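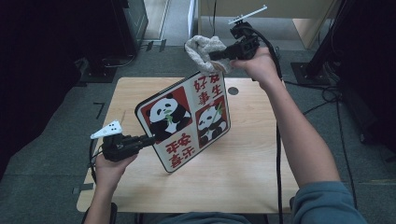
Looking after a bare wood table
By Yamila Zapata

Most marks on a wood table come from water left standing. Wipe spills as soon as you see them, then go over the spot with a dry cloth. A damp cloth is enough for daily cleaning. Skip bleach and anything with ammonia in it.

Put felt under lamps and vases, and move them every few weeks so the color stays even. Sunlight darkens pine faster than most people expect — a curtain helps in the afternoon.

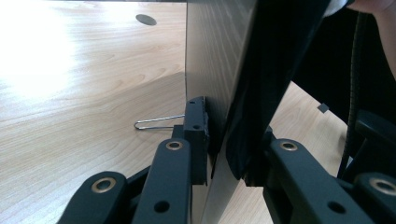 Sanding out a stain

Let the wood dry overnight first. Start with 100 grit on a flat block and use light pressure. When the stain is gone, switch to 200 grit and feather the edges out past the repair. Vacuum up the dust and wipe with a barely damp rag.

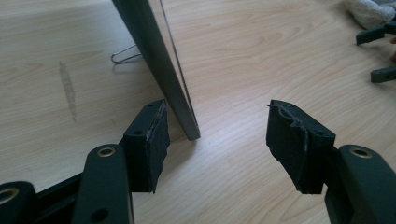

Oil goes on last, and a thin coat is plenty. Rub it in with an old T-shirt, wait 30 minutes, then buff off whatever is still sitting on top. On a pale top with wavy, swirling grain, follow the main direction of the lines, even if they run on a diagonal, and don't try to chase every curl. Two coats are usually enough. Lay oily rags flat outdoors to dry before you throw them out — bunched up, they can catch fire.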